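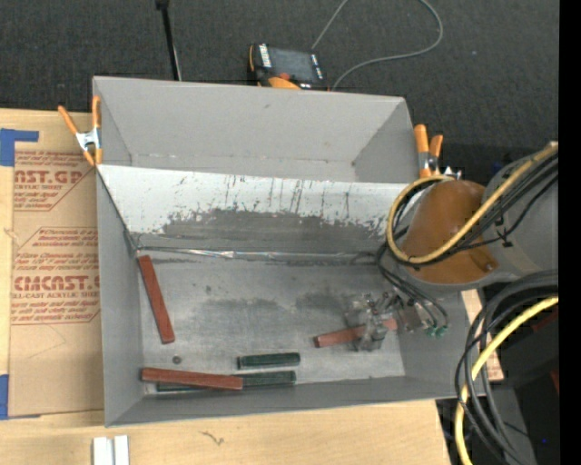
Equipment planning meeting, 2024-03-30
Present: Elis Voyle (chair), Emrys Prydderch (minutes), and most of the bench group

Elis welcomed everyone, thanked whoever had brought the bara brith, and said she hoped we could get through the list before the kettle went cold (we very nearly did).

1. Minutes of the last meeting
Agreed, with the spelling of Cirkura put right.

2. Second gripper
Cirkura have quoted £2164, delivery included. Tridari came in £227 lower, but without the fingers, and there was a good long chat about whether we could make our own. It was felt, kindly but firmly, that we had better not. Cirkura agreed. Emrys to place the order.

3. Clamps and bins
Pritchard can do spring clamps in a box of 70, far more than we need, though Elis pointed out how they do wander off. One box agreed, along with 5 metal bins.

4. Cable tidying
Emrys would dearly like proper sleeving for the arm cables. Ginis to be asked for a price.

5. Any other business
More blue tape, please. Next meeting to be fixed once the Ginis price is in.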